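Subject: Re: [gripper-sim] Skaris fingers vs. Pramallow fingers, doorway runs
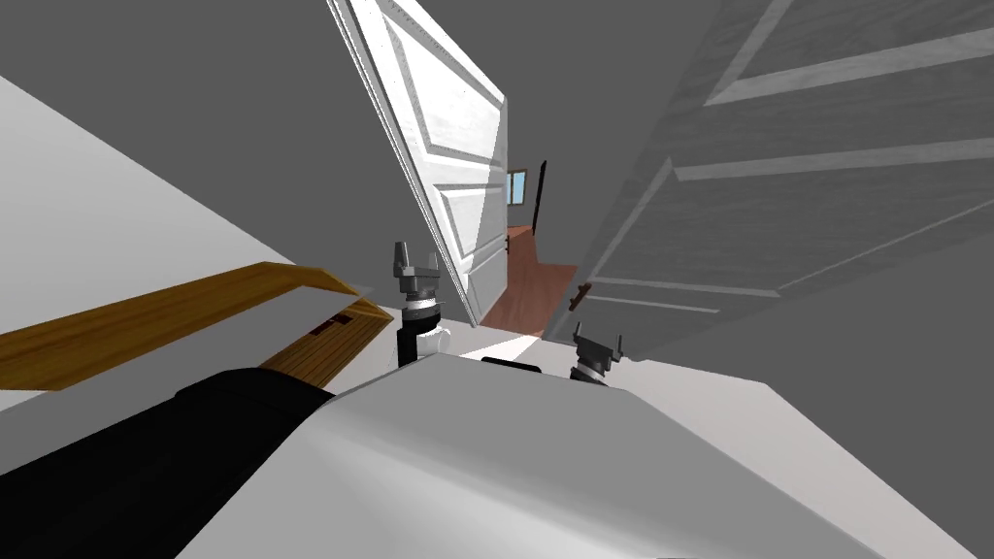

Davutum, November

Hi all,

I finished the doorway runs in simulation and want to get the numbers out before I change anything else. The render above is from the house model, both arms up, both grippers in front of the doors that lead to the hallway. The room is tilted because the head camera was rolled when I saved it. I left the roll in, as it is one of the settings I'm comparing.

Replying to this from the list:

> Has anyone compared the short Skaris fingers with the longer Pramallow ones on door handles? We have the Pramallow set on our arm and they keep touching the door panel before they close. I don't want to order the short ones if they just move the problem to the wrist. Also curious which camera pose you used, since ours loses the fingers behind the body about half the time.
>
> L., Latuheru bench

Short answer: on handles I'd go with the short ones.

I ran 2,278 grasp attempts in total, split evenly between the two finger sets, same arm model and same controller gains for both. The handle was the small dark one on the near door. Start poses were drawn from the same list so you can compare run by run. An attempt passed if the fingers closed on the handle and held it through a quarter turn.

The Pramallow fingers failed 651 times. Most of those were what you describe: a fingertip meets the raised molding, the contact force goes up, and the controller backs off before the grip closes. The Skaris fingers failed far less often, and when they did it was usually the wrist housing touching the door. So yes, some of the problem does move to the wrist. Turning the approach by 19 degrees cleared nearly all of those cases. I haven't tried the same change with the long fingers yet.

On the camera: I tried the head camera at two heights, level and rolled. From the low pose the body takes up the bottom half of the picture and one of the wrists is partly hidden by its upper edge. The fingers themselves stay in view, and for grasping that was enough. From the high pose you get the whole wrist but lose the handle as soon as the forearm comes across. I kept the low pose. Roll made no difference to the pass rate as long as the extrinsics were right. It made a large difference when they were wrong, and I lost an afternoon to that.

Two things I don't trust yet:

- Friction. The handle uses the default value, and I think it is too high. Some of the passes would probably slip on a real one.
- Door mass. The door hardly moves when it is bumped, so the long fingers may be getting punished more than they should.

Melati Tambunan has offered to repeat a subset on the real arm, 50 attempts per finger set. She needs the start pose list in the old format, so I'll convert it and put it in the shared folder with the config files. If you want your own handle in the set, send me the mesh and the pull direction. Please check the units first. The last one I got was in inches.

L., if you can tell me which force limit you run on your controller, I can redo the Pramallow half with the same value. Mine is set low, and that could account for part of the gap.

Regards,
R.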